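Two-Arm Bench Work: Questions We Get Asked

These answers cover the house rules for the two-arm benches at Pliltik. They apply to staff, visiting students and anyone from a partner firm who records or runs tasks on our equipment. The rules sit alongside the risk assessment for each bench and do not replace it. If the two disagree, follow the risk assessment and tell us.

Who can run a bench?

Anyone who has done the bench induction and has been signed off for that particular bench. Sign-off on one bench does not carry over to another, even where the arms are the same model. The stops are in different places and the reach is different.

Visitors may operate an arm with a signed-off person beside them. Beside them means within reach of the stop, not at the next desk.

Do I need a new risk assessment for every task?

No. You need one if the task brings in something the current assessment does not mention: a blade, a heat source, glass, a liquid, a powder, or an object heavier than the listed limit. Swapping one plastic cup for another is not a new task. Swapping a plastic cup for a glass one is.

Aren't these arms safe to stand next to anyway?

An arm sold for use near people is only one part of the setup. The gripper, the object in it and the speed all count. A slow arm holding a fork needs more thought than a slow arm holding a sponge. We assess the whole job, and we ask partner firms to send us their assessment on the same basis.

What speed should I use?

Start every new task at 30 per cent of the bench's set maximum. Stay there until you have 40 clean runs in the log, then ask the bench lead if you want to go faster. A clean run has no stop, no dropped object and no contact that the task did not call for. Pouring tasks stay at the starting speed however many clean runs you have.

What are the rules for pouring tasks?

Pouring has its own sheet, kept with the bench file. The main points are:

Practise dry first. The vessel stays empty until the motion has been signed off.
Water only, at room temperature. No tea, coffee, oil or anything with dye in it.
No more than 200 ml on the bench at once, counting what is in the pot, the cup and any jug.
Route cables and connectors so they are clear of the line of the pour.
Keep power strips and laptops off the tabletop.
Put the receiving cup down before the pot is lifted.

Which arm should hold the pot?

Either, but write it in the log and keep to it for the whole set. The other arm must have a stated job, even if that job is to wait. If it is waiting, give it a fixed waiting position with the fingers open, and check that the pouring arm cannot reach that position by accident.
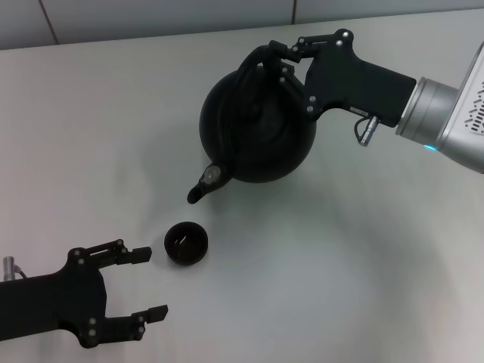

Markora, 19 Aug 2025

The answers from this point on were revised after the July review. The older printed copy in the bench folder should be taken out and recycled.

How close can the two grippers get to each other?

That depends on the bench, and the figure is on the bench card. For a pour, the part people forget is the pot. Once it is in the gripper it counts as part of the arm, spout and all, so measure from whichever point sticks out furthest. Tilting the pot changes that point. Check it upright and again at full tilt.

Can the free arm steady the cup during a pour?

Yes, if the task sheet says so. The gripper should close on the cup before the pot starts to tilt and stay still until the pot is upright again. Do not let both arms move near the cup at the same time unless that is what is being tested, in which case it needs its own line in the assessment.

What kind of handle is acceptable?

One the fingers can close on fully. Pull gently on the pot by hand while it is gripped, with the arm held in place and the bench in its hand-check mode. If it swings or slips, change the grip or change the pot. A pot hung from a top handle can swing even when the grip is sound, so repeat the check with water in it before you record anything.

Do lids need to be fixed?

If there is a loose lid, tape it or take it off. Write down which you did.

What do I do if something spills?

Press the stop, then wait for both arms to come to rest. Isolate the power before you wipe up. Look at the grippers and any cable ends near the spill, and if water has reached a connector, leave the bench off and put the red tag on it. Log the spill even if it was a few drops -- small ones are how we find a bad pour path.

How often are the grippers checked?

A visual check at the start of each session: screws, finger pads, cable ends. A full check every 4,000 cycles, done by the workshop. Please don't tighten finger screws yourself.

We work to the Donley checklist at our own site. Is that enough?

It covers most of this, but it has nothing on liquids. Use it together with our pouring sheet. Teams coming from Camargo have done it this way without trouble.

Who do I ask?

Kasun Liyanage looks after the bench rules. Ask at the bench office or leave a note in the log. Stop reports should go to the bench office the same day.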